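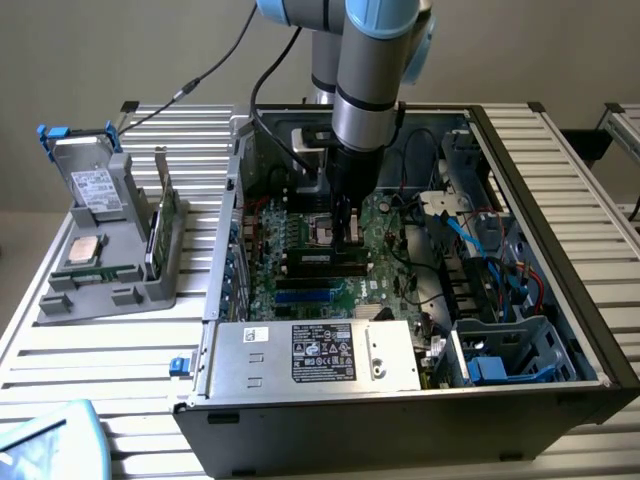 **Ticket 800: Zeng backup agent stops at 19%.** Nightly backup of the Durnancombe file server fails with error 5 (access denied). Started after the Drollo update. Memory was suspected first; the Dell tower on the bench, side off, has a green RAM module and two blue slots next to it. Memory test on the server passed. 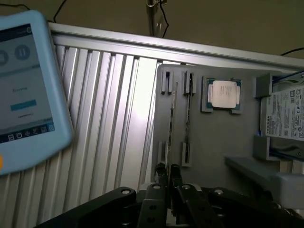 Service account checked. Password valid, group membership wrong: the update dropped it from Backup Operators.
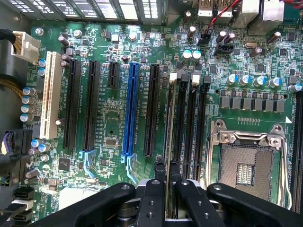

Account re-added, agent restarted. Manual run completed, 5 volumes, no errors. Iden share still excluded by policy. Leave open until the June patch is in.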